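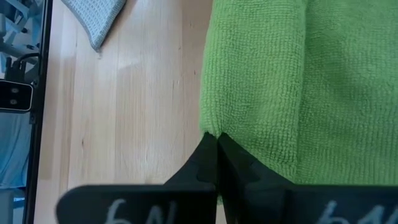
January 22, 2019

I've been meaning to write about our sourdough, which I named Mallow back in March and have fed faithfully ever since (well, I skipped 3 days when we had the flu, and she forgave me!). She lives on top of the fridge and smells like green apples.

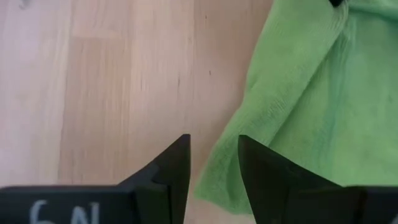

My loaves used to come out flat as a plate, so now I let the dough rest six hours and go easy on the salt. Next weekend I'm trying rye, and I can hardly wait.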